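Trotia Heated Airer, Two-Tier Model

Product code and ordering: Gourlay Household Supply, Brarbridge
Page last revised: July 13, 2021

Overview

The Trotia Heated Airer is a free-standing indoor clothes airer for use in flats, shared laundries, care settings and private homes where outdoor drying is not possible. It is supplied by Gourlay Household Supply under the Flisance range of laundry equipment and is available for single purchase or for supply on account to landlords and housing providers.

The airer has 2 tiers of heated rails. The upper tier opens on both sides to form a flat drying surface, and the lower tier may be raised or folded away when long items are to be hung. When closed, the unit stands upright without support and may be stored in a cupboard or behind a door.

Construction

The rails and side supports are of aluminium with a powder-coated finish in white. The feet are fitted with rubber caps, which should be checked at intervals and replaced when worn. Replacement caps are held in stock and are sold in packs of 8.

The heating element runs inside the rails and is sealed at the factory. It cannot be repaired by the user, and the end plugs must not be removed for any purpose. The mains lead leaves the unit at the lower left-hand support and carries an in-line switch with an indicator light. The lead is fitted with a standard three-pin plug.

The airer is supplied assembled. Packaging consists of a cardboard outer and paper corner pieces, all of which may be placed with household paper recycling.

Positioning

The airer should stand on a level floor, clear of curtains, bedding and upholstered furniture. It must not be used in a bathroom or in any room containing a bath or shower. A window should be left slightly open, or an extractor fan run, while a load is drying. Customers who already use a dehumidifier will find that it shortens drying times considerably, and the two appliances may be used in the same room provided that the air inlet of the dehumidifier is not covered by hanging items.

The unit should not be run from an extension reel. Where no wall socket is within reach, the airer should be moved and the lead left as supplied.

Loading

Items should be spun at the highest speed permitted by the care label before they are placed on the rails. Dripping garments must not be hung on the airer. Thin items such as shirts, pillowcases and sports clothing may be laid flat across the upper tier or hung singly over a rail. Heavier items, including towels and jeans, should be turned once during drying – waistbands and seams in particular will hold moisture after the rest of the cloth feels dry.

The total load should be spread evenly across both sides. Loading one wing only may cause the unit to lean, and damage arising in this way is not covered by the guarantee.

A fitted cover is sold separately under the Flisance name. It is made of polyester and closes with a zip along one side. The cover retains warmth around the load and is recommended for use in large or unheated rooms. It should be left open at the base, and it may be machine washed at 30 degrees.

Garments left in a heap after washing will crease and will dry unevenly when they are finally hung. Each item should be shaken out and smoothed by hand before it is placed on the rails. 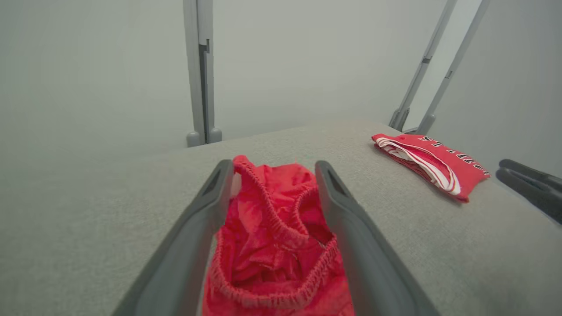 Can elasticated shorts and other sportswear be dried on the heated rails?
Most sportswear may be dried on the airer, provided that the care label does not forbid drying over a heat source. Printed lettering and rubberised trims should be kept off the rails, and the garment turned inside out.

Care and cleaning

The airer must be switched off, unplugged and allowed to cool before cleaning. The rails may be wiped with a soft cloth dampened with water and a little washing-up liquid. Bleach, scouring powder and wire wool will damage the finish. The unit must be fully dry before it is used again.

The hinges require no oil. Should a hinge become stiff, the airer should be taken out of use and the supplier informed.

Guarantee and returns

The airer is guaranteed for 2 years from the date of delivery against faults in materials and workmanship. The guarantee does not extend to the rubber caps or the fitted cover. Proof of purchase will be required with any claim.

Unused items may be returned to the Brarbridge warehouse in their original packaging. Return carriage is payable by the customer unless the item is faulty on arrival.

Supply on account

Housing providers, lettings agents and laundries may apply for account terms. Orders on account are delivered to ground-floor premises only, and a signature is required. The Brarbridge warehouse closes for stocktaking during the first week of September, and orders received in that period will be sent out when it reopens.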